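Perception update, July 17, 2023

The Situra grasp planner now runs on the new segmentation model. Reece Naylor merged the change after two weeks of testing on countertop items. Clear plastic and shiny wrappers were the weak spots in June, when the old model often merged an object with its reflection.

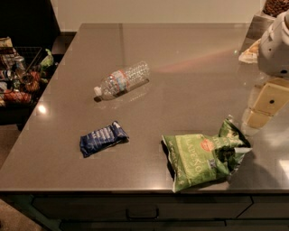 Kitchen island test: clear bottle, snack bar and chip bag on a glossy counter.

The training set grew by 1161 labeled images, most of them of crumpled packaging. Planning time per grasp is around 800 ms. Bradley Lightfoot is working on the depth filter next and needs logs from anyone running the Nutov branch. Please send him the full log folder, including failed grasps.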